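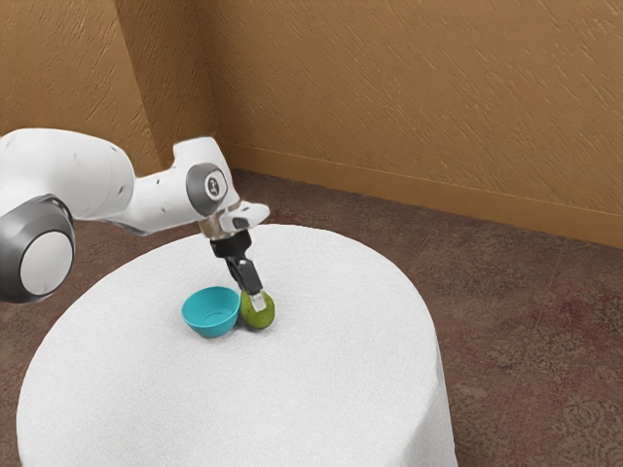
Setting Up and Looking After the Lokell Cell
Student project report, second-year robotics, Pornau College
Uzma Awan
Handed in 9/28/23

Introduction

My project was to get the Lokell cell into working order and write down how to keep it there. Lokell is a simulated cell, so everything in it lives inside the Metlow simulator: one arm with a two-finger gripper, a round table with a white cloth on it, a turquoise bowl, a green fruit, and a corner of a room with tan walls and a patterned carpet. The task the cell was built for is putting the fruit in the bowl. My part came before all of that. I had to make sure the arm was mounted where the files said it was, that the fingers opened and closed properly, that the cameras looked the right way, and that the objects stayed still until something touched them.

I had never looked after a robot before, real or simulated, and I was surprised by how much of the work felt like proper maintenance. Things drift. Somebody changes one setting for a demo and forgets it, and a week later the gripper is closing on thin air! I loved tracking these down.

State of the cell when I took it over

The cell had been left alone since March. It loaded, but with a page of warnings, and the arm jumped when the simulation started. The fruit sank slightly into the cloth and then popped up again. The overview camera was fine. The close camera had been switched off altogether, with a note in the settings file saying only "fix later".

I saved a copy of the whole folder before touching anything. I am very glad I did, as I went back to it more than once.

Mounting the arm

The jump at the start came from the base. The mount was set at a height of 580 mm in one file and had been typed in again, wrongly, in a second file that was read afterwards. I took the number out of the second file so that it is only kept in one place. After that the arm started from rest and stayed there.

Next I checked each joint by itself. I moved one joint a little way in each direction, brought it back, and compared the reading with where it had begun. All of them came back clean except the wrist, which was slightly off every time. The wrist had a damping value of 9 where the neighbouring joint had 200. I raised it in small steps until the wobble went away. I should say that I don't fully understand why the old value was so low – perhaps somebody wanted a fast wrist for a different task.

The gripper

I spent more time on the gripper than on anything else, and it was my favourite part. The two fingers have to move together, but one was lagging, so the fruit got pushed sideways before the second finger arrived. The cause was a link between the fingers that only worked in one direction. Once I had set it both ways they closed evenly.

The pads at the fingertips needed attention as well. Their friction was so low that the fruit slid out on almost every lift. My first try went too far the other way and the fruit stuck to one pad after the fingers had opened, which made me laugh out loud in the Sandhu Room (sorry to everyone who was trying to work). I settled on a value in between, and wrote it down with the two bad ones next to it so the next person can see what happens on either side.

The cameras

There are two views that matter for setting up. The overview looks across the table from above and shows the arm and the objects together. The close view is for checking what lies beneath the tool, and when I switched it back on it was pointing well past the fruit, with most of the picture taken up by tablecloth.

I thought at first that the cloth texture was broken, with its fine grey streaks running on a slant. It was only very close up. The real fault was the aim, and the fruit sat right down at the bottom edge with its brown spots showing.
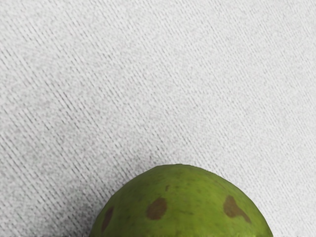
I corrected the tilt in small steps, saving a still after each one, until the middle of the fruit lined up with the middle of the view. It would have been quicker to work out the angle on paper, and Metlow does have a tool for it, but I only found the tool later. The spots were useful for this job, by the way. A plain green surface gives you very little to line up on.

Objects and cloth

The sinking fruit was a matter of time steps. Metlow splits each step into smaller ones for contact, and the cell had been set to use too few. With 16 of them the fruit sits on the cloth and stays put. The simulation runs a bit slower this way, but I could live with it.

I also reset the starting places of the bowl and the fruit, so they are side by side and close together. Before each run the arm goes to its waiting position, up and away from the table, with the fingers open. If the fingers are closed at this point, stop and reload, because the run will be wasted.

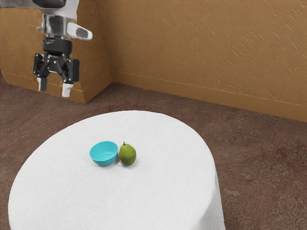

Checks before each session

Load the cell and read the warnings. There should be none about the base mount.
Let it sit without moving the arm. Watch the fruit and the bowl.
Move each joint a little way out and back, wrist last.
Open and close the gripper in free space and check that both fingers arrive together.
Look at both camera views.
Write the result in the log, even when all is well.

What is still to do

The bowl slides too easily when a finger brushes it, and I ran out of time to tune its weight. I would also like the close camera to have its own settings file, as it is buried in the middle of the arm file at present and very easy to break by accident. The old copy of the folder is still on the shared drive – please leave it there until the bowl is sorted out.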